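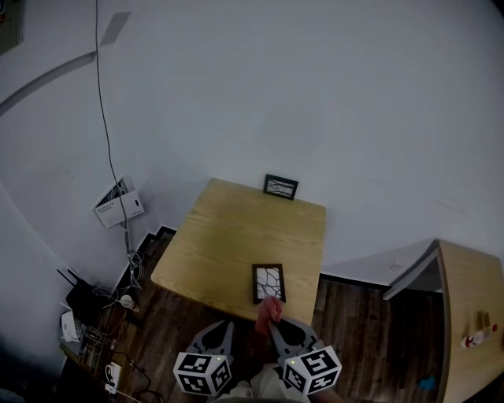 Stirnbridge Courthouse – Walk-Round Before Opening, With Comments

Inspection date: 24/03/2025
Walked by: Reet Ots
Comments added by: Oliwia Malinowski (marked OM)
Covers: public entrance, both courtrooms, jury room, clerk's counter, records basement

What a difference since the last round! The building opens to the public again in April, and most of what was red on the old sheet is green now. Items are marked OK, FIX BEFORE OPENING, or WATCH.

1. Public entrance and lobby

1.1 Front doors open fully from inside without a key – OK
Both leaves swing cleanly. The left one used to drag and the new hinge has cured it completely.

1.2 Ramp surface and handrail – OK
Solid all the way up. I leaned on every post.

1.3 Screening lane clear of the exit path – FIX BEFORE OPENING
The tray table sits too far out. Slide it back to the tape line and the exit path is clear again.
OM: Tape line was laid for the old table. I'll re-lay it first, then move the table.

1.4 Signs for courtrooms, restrooms and exits – OK
Big letters, good contrast, and you can read them from the doors. Love these.

2. Courtroom A

2.1 Seating count matches posted limit – OK
34 seats in the public rows, 34 on the notice.

2.2 Duress button at the bench – OK
Pressed twice. Deputy's desk lit up both times.

2.3 Duress button at the clerk's seat – WATCH
Works, but you have to feel for it. A raised sticker next to it would do.
OM: Lisel has the stickers the county used at Plekenbridge. Asking for a sheet.

2.4 Rail gate latch – OK

2.5 Carpet edges at the witness stand – FIX BEFORE OPENING
One corner lifts. Easy job with the right glue, and worth doing properly, as witnesses step up right there.

2.6 Hearing assistance headsets charged and tagged – OK
All charged, all tagged, and the sound is so much better than the old set – I could follow Oliwia reading the fire notice in a whisper from the back row!

3. Courtroom B

3.1 Duress buttons – OK

3.2 Door between the courtroom and the holding corridor locks on closing – OK
Tried it gently, tried it hard, tried it with the fan running. Locks every time.

3.3 Emergency lighting – FIX BEFORE OPENING
Unit over the side door did not come on during the test. The others did.
OM: Battery ordered. Retest with the main lights off, please, and write the result on this sheet, not on the unit.

3.4 Bench steps and nosing – OK
The new yellow strip is terrific. You cannot miss it.

4. Jury room

4.1 Two ways out, neither blocked – OK

4.2 Window catches – WATCH
Stiff. They open, but a shorter juror would struggle.

4.3 Kettle and coffee maker cords – OK
Short cords, no extension lead this time. Thank you to whoever moved the counter.

4.4 Sound carry into the hallway – OK
Radio on inside, door closed, and I could not pick out a word from the bench in the hall. That was the one I was most nervous about.
OM: Agree it's fine in the hall. Has anyone tried it from the restroom side? Add to next round.

5. Clerk's counter

5.1 Low section kept free of leaflets – FIX BEFORE OPENING
Already filling up, and we haven't even opened. It is there for people using wheelchairs.

5.2 Cash drawer lock – OK

5.3 Glass panel fixings – OK

5.4 Filing fee notice is the current one – WATCH
The notice is current at the window, but there is an older one inside the binder.
OM: Pulled the binder page. Change this to OK.

6. Records basement

6.1 Aisle width between shelves – OK

6.2 Shelf load labels – OK
Every bay now has one. The long bays are rated at 2000 pounds and the rolling unit at 4000, and the boxes are well under on both.

6.3 Water alarm by the floor drain – OK
Wonderfully loud. I heard it from the top of the stairs.

6.4 Sealed case files in locked cage – OK
Key signed out and back in by me.

6.5 Fire extinguisher tags – FIX BEFORE OPENING
Tag on the one by the stairs has faded so badly I can't read the last service month.
OM: Service company is booked for all of them. Leave the old tag on until they come.

7. Drill notes

We ran a full clear-out from Courtroom A with staff sitting in as the public. Everyone was at the meeting point in 3 minutes, including the group told to use the side stairs. The deputies' calls were short and clear, and the newer clerks knew where to go without looking at the map. Really pleased with that.

One thing to sort out: two people went back for coats. Please say it again at the staff meeting.

OM: Will do. I'd also like one drill with the judge on the bench and a hearing supposedly under way, so we find out who speaks first.

8. Sign-off

Open items: 1.3, 2.5, 3.3, 5.1, 6.5
Carried to next round: 2.3, 4.2, 4.4 (restroom side)
Walked and signed: R. Ots
Read and signed: O. Malinowski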